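Guides > Data collection > Sorting tasks > Buttons into the tray

Collecting a button sorting set with two arms

This guide explains how we record the button task for the Sistau set. It is written for the person who sits at the controls for the first time, but also for the one who checks the episodes later. You should already know how to start both arms and how to bring them to the rest position. If you don't, please read the Prukar start page first.

The task has one sentence: put the push buttons into the blue tray, with the right arm, and leave the bell on the mat. All the rest of this page is about doing it many times in a way that a model can learn from.

Before you record

Put the mat flat on the table. If a corner stands up, press it down again before every session, or the gripper can catch it. Place the tray near the middle, with the long side parallel to the table edge. It doesn't need to be exact. Small differences between episodes are good for the model, and a tray that is always on the same point is bad.

The buttons go to the right of the tray as you see it from the head camera. Change their order and their distance from each other. In our first version we always kept the same order of colors, and the policy learned the order and did not look at the color any more. We had to throw away a part of that work.

The bell goes to the other side, near the left gripper. It is a distractor. The left arm stays still and open during the whole episode, also when it would be easier to help with it.

Recording one episode

1. Type the instruction in Scanlon exactly as on the list. Do not improve the grammar.
2. Start the recording and wait 2 seconds before the first movement.
3. Move the right gripper to a button and close it on the body or under the cap. Do not press the cap.
4. Lift first, then go sideways. If you drag the button over the mat, we can't use the episode.
5. Lower it into the tray and open the gripper when you are near the floor of the tray. Dropping from high makes the button roll.
6. Repeat for the next button, then go back to rest and stop. 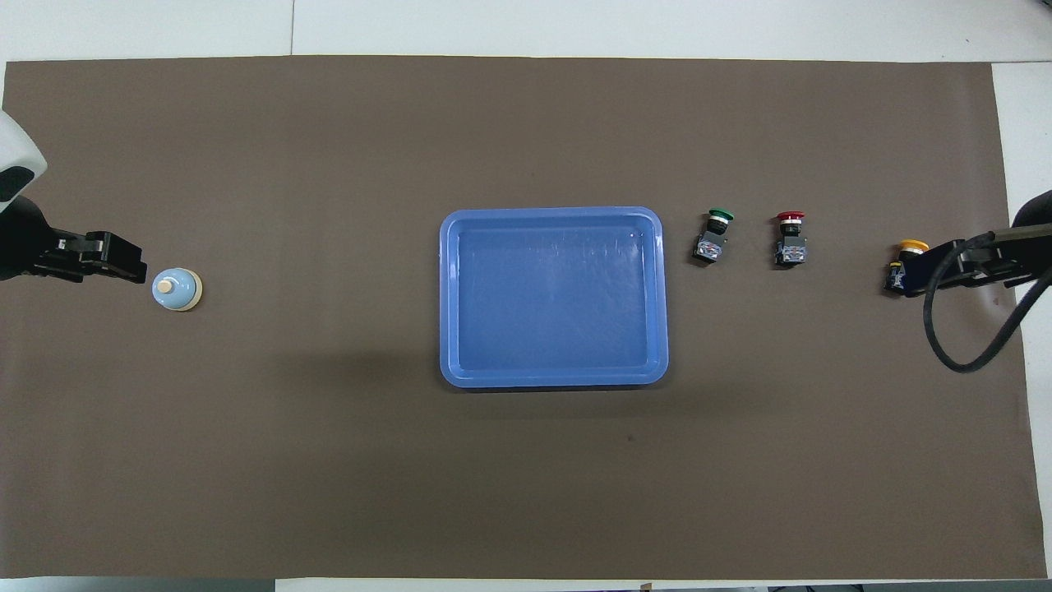
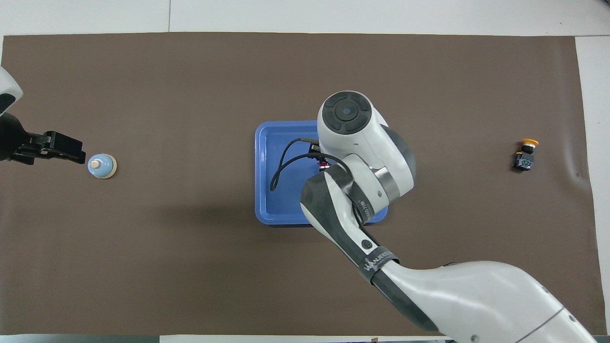
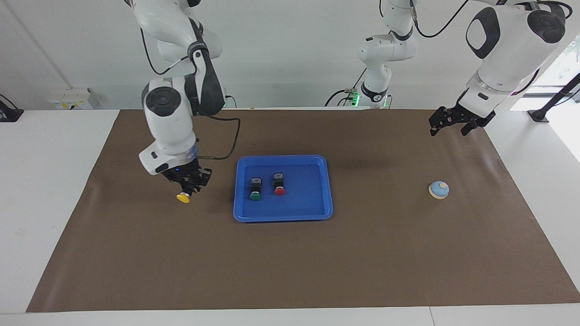 Button task: the first two views are from the head camera, the third from the fixed camera.

Keep in mind that left and right change between the views. In the fixed camera the right arm is on the left side of the picture. When you write a note about an episode, always say the name of the arm and not the side of the screen. This was the most common mistake in our notes.

What to keep and what to delete

A missed grasp is not a reason to delete. If you close the gripper beside the button, open it, correct slowly and continue. Mark the episode as "recovered". We want these, because the robot will also miss.

Delete the episode if a button falls off the mat, if the bell moves, or if the two camera recordings don't have the same length. Also delete it if you stopped in the middle to think for a long time - the model learns your pause as a part of the task.

The arm can hide the tray from the head camera while it places a button. This is normal and you don't need to move the camera. But check that the fixed camera sees the inside of the tray at that moment. If both views are blocked, choose another way for the elbow.

How many

In June we had 2465 episodes recorded and 1751 left after checking. Most of the loss was from dragging and from wrong instruction text, so please be careful with steps 1 and 4. After every 12 episodes make a break and play back the last one in full. Upload to the Harham folder at the end of the session, also if the session was short.

Comments (3)

tray_side_up: Do you randomize the bell too or is it fixed? We had a similar distractor and the arm learned to avoid that whole area of the table.

Author: We move it, but only on its own side of the tray. You are right that this is a weak point. In the next set I want to put it also between the buttons sometimes.

m0rtar: The note on pauses helped me a lot. I cut the still parts at the start of my episodes and now the policy begins to move without waiting. Do you also trim the end?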